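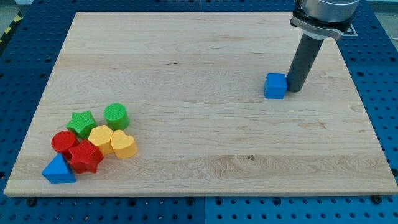 Robot Lab Practice, Unit 6
Faults and Safety: The Pushing Bench
Handout prepared by Loredana Valentini, revised 30/01/2023

Read this before your bench session. The fault report you turn in next week is based on the case below.

1. The task

The arm carries a single straight tube and moves blocks by pushing them across the board. It cannot pick anything up. A command names a block and a goal, for example "push the blue cube to the left side." The Trilteo controller turns that into a series of short moves with the tip held just above the wood.

The tip height is the number that matters most in this unit. The set value is 2 mm of clearance. Too high and the tip rides over the rounded edges of the cube. Too low and it touches the board.

2. What went wrong

In January a student group was running pushes on the cube. Rongrong Guo was at the controls and Ekow Akolgo was keeping the log. The run was planned for 148 pushes. At push 90 the tip came down onto the board and kept going sideways. The tube dragged on the wood for the length of the move, the arm's force limit tripped, and the arm stopped.

Nobody was hurt. The tube had turned slightly in its clamp and the tip had a flat spot on one side.

The log showed warnings well before the stop. From push 50 onward the sideways force was higher than at the start, and it kept rising. The group had seen the numbers but took them for friction from the block.

3. Cause

Two things were found.

a) A clamp screw on the tool bracket was not fully tight. The tube slid down a little with each push. The controller only knows where the flange is. It has no way of knowing that the tube has moved in the bracket, so it reported the correct height the whole time.

b) The board had been swapped the day before for a new one from Skirance, and the surface height was not measured again. The new board is slightly thicker. This used up part of the clearance before the first push was made.

Neither fault would have caused contact that early without the other. Naa Appiah repeated the run with the old board and a loose screw, and got to the end without touching - but the clearance left was too small to call safe.

4. A second problem: reaching in

After the stop, one student leaned over the bench to move the cube away from the tube. The arm was in a protective stop, which holds position but can be released from the screen. Someone else at the keyboard could have cleared it. Treat a protective stop as a pause. Before any hand goes over the board, press the emergency stop and say out loud that you have done it.

The floor tape marks the line you stay behind while the arm is powered. It applies to the person with the laptop too.

5. Checks before each run

Check both mounting bolts at the front edge of the board.
Try to turn the tube by hand, with the emergency stop pressed. It should not move.
Measure tip height at four corners and the center. Write down all five.
If the board, tube or bracket has been changed, redo the surface height from the start.
Set the force warning to pause the run. The default on our setup only writes a line in the log.

6. For your report

The force data from the run is in the Jinddale folder on the course drive. Plot sideways force against push number and mark where you would have stopped. Explain your choice in one paragraph. Then say which of the checks in section 5 would have caught fault (a), and which would have caught fault (b).

Reports go to Zoila Salazar. Bench questions also go to her - please do not adjust the bracket yourselves.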